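Murnum model bridge kits: back in, price held
1 min read

Quick one before the post goes. The Gridau suspension bridge is back on the shelf after a long gap. Same as before: 185 pieces, balsa and waxed string, one sheet of instructions that folds out to the size of a tea tray. Glue not included, sorry. Suits ten and up, younger with a patient grown-up.

The Loureiro arch is the harder one. Almost 400 pieces and the curved ones do look alike, so sort them first. An egg box is good for this. Allow a wet weekend.

New for November, a spares bag. 50 assorted struts, for people who want to make up thier own bridge once the proper one is done. Please send us what you build, the Flerkon branch has a wall going up for photos and it's a bit bare.

Still no date on the cable car. Waiting on pulleys.

Orders by noon go out same day, after that its the next.

Recently in the newsletter
Paper gliders: which ones fly
Marble run swap, how to join in
Repair bench hours

Last updated: November
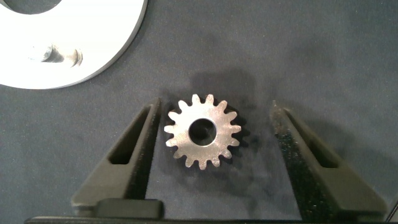 Metal spur gear, sixteen teeth.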